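Workshop > Notebooks > Furniture > Pedestal tables

Home Notebooks Parts Bookings Search

July, notebook entry, pedestal table (white top, five-leg caster base)
Entered by T. Kettani. Read by E. Lockyer.

Purpose: settle how the white pedestal table gets moved between bays, and write the handling note that Latifa Ragab asked for. The old note covers the four-leg benches only and is no use for a single column.

Layout, for the record. Rectangular top, rounded corners, matte white, thick rounded rim along the edge. One central column into a star base, casters at the leg tips. Height lever under the top near the column, with a short cable. All the load goes down one column, so any push applied high on the top turns into a tipping moment at the hub. Nesma's figure for the usual travel is 18 m, from the store door to bay 2, all of it on carpet.

Carpet is the main nuisance. Casters settle into the pile when the table is parked and need a firm start. Once rolling they are fine until the direction changes, then each one swivels in its own time and the top yaws. On the hard floor in the Mondatora room the same base moves with one finger.
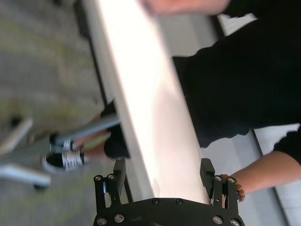 Grip points. Corners, hands wrapped over the rim, thumbs on top. Mid-edge holds were tried earlier in the month and dropped: too little leverage on yaw, and the person ends up steering with the hips. With a hold at each of the four corners the top stays level and the force goes in close to square.

Agreed sequence:
1. Clear the top. Cups and laptops included.
2. Set height to the lowest stop and let go of the lever before moving.
3. Take the corners. Far side calls the start.
4. Straight push until all casters trail, then turn if needed.
5. Stop, wait for the top to settle, release together.

Step 2 is the one people skip. The lever sits just under the top and is easy to catch with fingers when reaching for the rim. Elsie wants a guard on it. I would prefer a strip of tape on the underside marking where hands should not go. Left open.
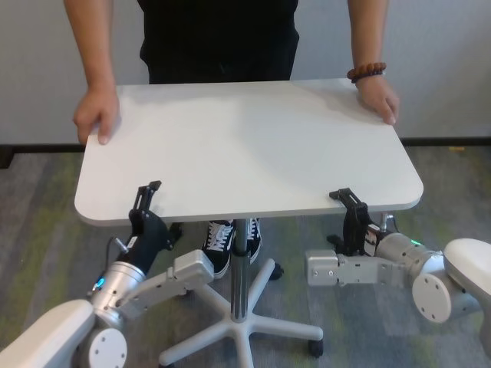
Feet. The star base spreads wider than it looks from standing height, and whoever is at the far edge has their shoes near the caster tips. Closed shoes, heels back, short steps. If the route needs a reverse, stop and swap the lead instead of walking backwards blind.

Play at the column. Measured at the corner of the top with the base blocked: 2 mm side to side at the lowest stop, more when raised but not measured properly (dial gauge was out on loan). Stodier list a collar shim for this column. Latifa Bensaid has the part number. Not worth ordering until someone has checked the clamp screw, which may simply need a quarter turn.

Loads. Keep to 20 kg on the top when parked, zero when moving. That is our own limit and has nothing to do with any rating plate. The Porka monitor arm is not to be clamped to this table at all – the rim is the wrong profile for the jaw and the weight hangs off one side.
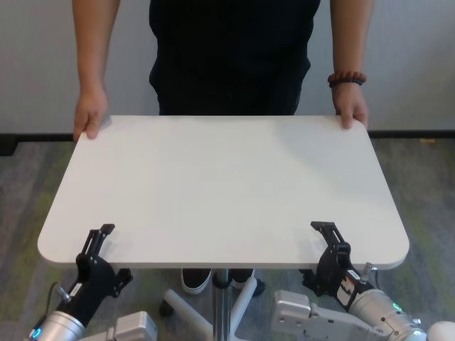 Parking position in bay 2: long edge parallel to the wall, 60 cm clear behind it so a person can stand there and hold both rear corners. At less than that the far-side handler has to come in from the end and the pull goes skew. I have asked Nesma to mark the line in grey tape, same colour as the bench lines.

Cleaning: damp cloth only on the top. The Ouazzani spray leaves a haze on the matte finish that shows up under the ceiling lights. Pick carpet fibre out of the caster axles while the table is on its side, and put a blanket under the rim first.

To do
– clamp screw, check and note the result here (TK)
– repeat the play measurement at full height once the gauge is back
– lever guard or tape, decide (EL, TK)
– tape line in bay 2 (Nesma)
– handling note to Latifa R. for the binder, replaces the bench note for this table only

Contact the workshop | Copyright Workshop Notebooks | Back to top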